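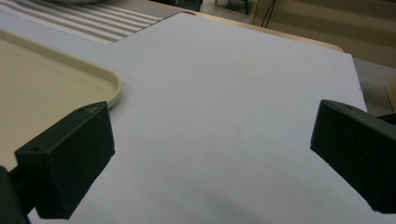 3.2 Laying the place: mats, bowls and trays

We turn now to the part of the study that gave us the most pleasure and, if we are fair to the notebooks, the most trouble. Section 3.1 dealt with who cooks and who carries. The present section deals with what happens at the table itself in the minutes before anyone sits down, when a bare surface becomes a place for a particular person to eat. It is a small piece of housework, done so often that most of the people we spoke with had no word for it. Several called it "getting things out," and one called it "doing the squares," after the mats.

Our material comes from 600 diary entries kept by households in the Enance apartments, together with the longer visits made by Ginette Sabatier. The entries were short by design. We asked people to write down what they had set out, what they had moved to make room, and anything that annoyed them, and the last of these turned out to be by far the best filled in. Tài Lâm read every entry and coded the objects one at a time, which gave us 3,122 mentions in all. A plate named twice in the same entry was coded twice, a choice we argued over for most of November and would probably make differently if we began again.

Mats deserve to come first, as they did in nearly every entry. A placemat does a good deal more than keep a table clean. It says where one person's share of the surface begins and ends, and people treated its edges with surprising respect. A cup might stand just off the mat, a phone might creep up to it, but things that did not belong to the meal were seldom put on top of it. Striped mats brought a further wrinkle. Where the stripes ran the long way, our diarists liked to line them up with the front of the table, and a few admitted to straightening a mat every time they walked by — even between meals, even in other people's homes.

Bowls were placed with less ceremony. Among those who kept a mat out all day, the bowl often stayed there too, and it was common to find it well toward the back, away from where the diner's hands would rest. Wide-rimmed bowls with a shallow well were spoken of fondly. They can be picked up by the rim, they show off a modest helping, and they serve as a plate when the plates are all in the sink. The complaint made against them was always the same one, that they take up as much of the mat as a dinner plate and hold rather less than a proper bowl.

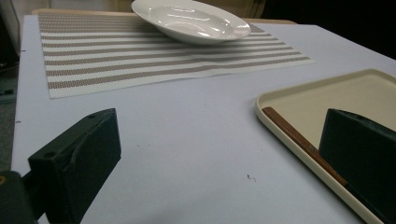
Figure 2. Striped woven placemat with a white bowl toward its far side, and a cream-colored tray at the right of the table.

The tray is the object we had thought least about when we planned the study. We had it down as a thing for carrying, to be emptied and put away, and our first coding sheet had no line for a tray that simply stayed where it was. Yet stay it did. In many homes it sat next to the mat through the whole meal and into the evening, and it gathered the long, thin things that roll or wander when left on a bare table: chopsticks, skewers, a wooden spoon, the odd pencil. A raised rim is all it takes. Diarists who owned a tray of this sort wrote about lost utensils less often than those who did not, though we would not want to lean on that too heavily, given how unevenly people wrote.

We came to think of the mat and the tray as a pair. The mat holds what is in use and the tray holds what is waiting, and the strip of table between them is left open for serving dishes and elbows. When the pair was disturbed, by homework or a parcel or a visiting cousin, it was usually the tray that gave way. It went to a chair, to a counter, now and then to the floor. The mat was shifted only when there was no other choice, and it tended to come back first.

Section 3.3 follows the same objects on their way off the table again, beginning with the bowls.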